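Minutes, play kitchen and sorting trays, June meeting
Back room at Drandum, kettle on at 5, started when the tea was poured

I'm doing the minutes again, so you get them in my style, sorry (Liviu had the pen last time and nobody could read it). Everyone who said they would come came, plus two parents from the Bruseck group who wanted to see what we do with all these toys. Welcome, both!

Last time's minutes. Read out by me at speed. One correction: the puzzle mats went to Vandia in the end and stayed there, so please stop looking for them in our cupboard.

The trays. This took up most of the evening, which I think we all expected. For anyone who missed the spring meeting, the idea is that each group gets a tray with a mix of things on it, some hard, some soft, some that do something when you push them, and the kids sort them, name them, hide them, whatever the person in charge feels like that morning. We agreed on the idea ages ago. What we haven't agreed on is what goes on the trays, and so out came the boxes.

I'll start with the play food because we started with the play food. Cosmin Ardeleanu is firmly for the plastic vegetables and firmly against the felt ones, which he says come back from every session looking like something from under a couch. I like the felt ones, I made half of them, but I do see his point about washing. The corn on the cob is the one everybody wants to keep. It's bright, it's got those lovely bumpy kernels you can run a thumb over, and there is no child on earth who needs to be told what it is.
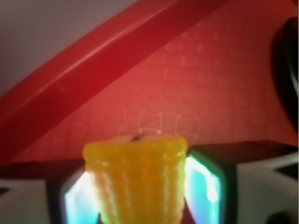
So the corn stays, and the plastic carrots can stay too if somebody finds the other box. The felt peas are retired with thanks. I asked for it to be written down that I was gracious about this, and since I'm the one writing, there it is.

Next, the soft things. We went back and forth on the little stuffed tiger. He's a favorite, but he is also the one who goes home in pockets, and we've replaced him before. Decision: he stays on the tray and gets a name tag sewn in. The dark blue knitted piece stays as well, mostly for hiding things under, and it's nice to have something fuzzy next to all that plastic. I offered to knit a second one in a lighter color so you can tell the two apart from across the room. Offer accepted faster than I'd have liked!

Wooden blocks. Keep the wedge, the red one, for the "what rolls, what slides" game. The rest of the blocks go back to the shelf by the door.

Push buttons. I was all for these from the start: big domes, different colors, very satisfying under a small hand. We looked at red, yellow, orange and the bluish purple one, and then spent far too long on whether that last one should be called blue or purple when we're asking the kids to find it. It will be called purple at Drandum, and the other groups can please themselves.

Then there was the question of how much belongs on one tray at a time. I think a full tray is more fun, you get that little gasp when it's put down. 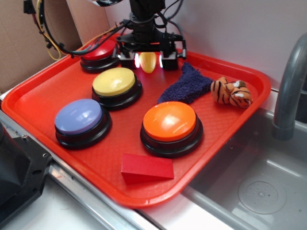
Liviu Ghiță thought a full tray was too much for the youngest ones, who grab the nearest button and never get as far as anything else. He'd put out the tiger, the corn and one button, and bring in the rest after snack. One of the Bruseck parents said her son would be off with the tiger before the snack arrived. Left open: we try it Liviu's way with the little ones and my way with the bigger ones and talk again next time.

Washing. Plastic and buttons get wiped down with a damp cloth, no dunking the buttons, please. Knitted and stuffed things go in the mesh bag and come home with me. Trays get rinsed and dried before they're stacked, and I do mean dried, because the last stack stuck together and it took two of us to pull it apart.

Money. We have 450 left in the toy fund. Cosmin wants 6 more trays from Dumitrescu, same red ones with the raised rim, and that was agreed without any argument at all, which must be a first. Whatever is left over goes on name tags and thread.

Any other business. The shelf by the door wobbles. Liviu will bring a screwdriver. The cookies were from Bruseck and were excellent, and there's a tin with no lid on the windowsill if it's yours.

Jobs before next time: Cosmin orders the trays, Liviu does the shelf, I do the knitting and the tiger's tag, and everyone checks at home for plastic carrots.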